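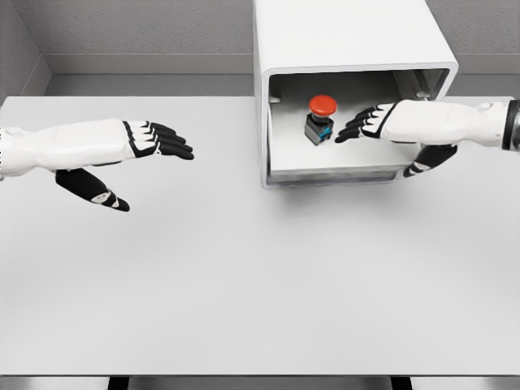

Fig. 1. Rendered interior: white tabletop, grey back wall.

Unit 3: Tick rate, latency and fairness in competitive shooters

3.1 Terms

Tick rate is the number of times per second at which a game server updates the state of the match. Frame rate is the number of pictures per second drawn on the player's own machine. The two are independent. A player may see a very high frame rate while connected to a slow server, and the server's view of the match is the one that decides hits.

Latency means the round trip between client and server, in milliseconds. Jitter is the variation in that figure from one packet to the next. A steady 80 ms is easier to play on than a value that swings between 20 and 80.

3.2 Lag compensation

When a shot arrives, the server winds the positions of all players back to the moment at which the shooter fired, tests the hit, and then returns to the present. The shooter gets a result that matches the screen. The cost falls on the target, who may be hit after reaching cover on his or her own display. The longer the permitted rewind, the more often this occurs.

Most leagues therefore set an upper limit. In the Hultov rules used for this course, a client above 80 ms at the start of a map must be moved to another server or play with rewind capped. The cap is set in the server file before warm-up and may not be altered during a half.

3.3 Online and LAN play

On a LAN, latency is close to zero and rewind has little effect. Holding an angle becomes stronger, and the advantage of the player who swings wide around a corner is reduced. Teams which qualify online and then play on stage need to allow for this in their set positions.

3.4 Worked case: Zirau v Citotent

Map two, played online. Zirau had a median latency of 18 ms, Citotent 76 ms. Server at 64 ticks per second, so one tick lasts 15.625 ms. The difference between the teams was 58 ms, or 3.7 ticks. The Stüber log for the match holds 2000 lines, of which only those marked HIT are needed.

3.5 Exercises

1. Repeat the calculation in 3.4 for a server at 128 ticks per second.
2. From the Stüber log, find the longest rewind in each half. State whether any exceeds the Hultov cap.
3. Explain why a high frame rate does not correct for jitter.

Hand in written answers before the November practical. Show units throughout.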